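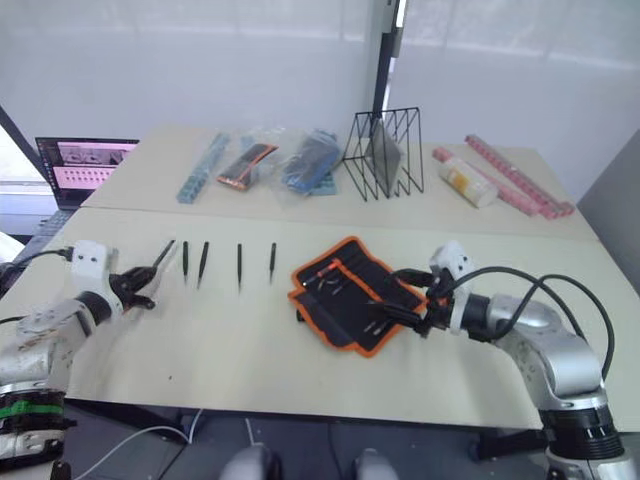

Capítulo 4
El compost: cocinar para la tierra

Pocas cosas dan tanta alegría en un huerto como meter la mano en un montón de compost maduro y oler a bosque. ¡Y todo empezó con mondas de patata! En este capítulo vamos a seguir ese recorrido desde el cubo de la cocina hasta el bancal, y al terminarlo tendrás lo necesario para montar tu primera pila.

En los huertos escolares de Alonville, la maestra Mahtab Ahmadpour puso en marcha una pila con 19 alumnos, hojas secas del parque y los restos del comedor. Empezaron en noviembre, con frío, y a los pocos días el termómetro clavado en el centro marcaba ya 26 grados; más adelante llegó a 70, un poco más de lo conveniente (a esa temperatura mueren también muchos microorganismos útiles, y hubo que voltear a toda prisa). Los niños hacían cola para leer el termómetro.

¿De dónde sale ese calor? De bacterias y hongos que respiran mientras se alimentan. Necesitan carbono, que abunda en la paja, el cartón y las hojas secas, y nitrógeno, que encuentran en los restos verdes. También necesitan agua y aire. Si falta aire, la pila huele mal; si falta agua, se detiene.

4.1 Antes de empezar

Busca un rincón con algo de sombra, directamente sobre el suelo, para que las lombrices puedan subir. Coloca primero una capa de ramas finas y alterna después material seco y material verde, con el doble de volumen del primero. Riega cada capa hasta que, al apretar un puñado, apenas suelte una gota.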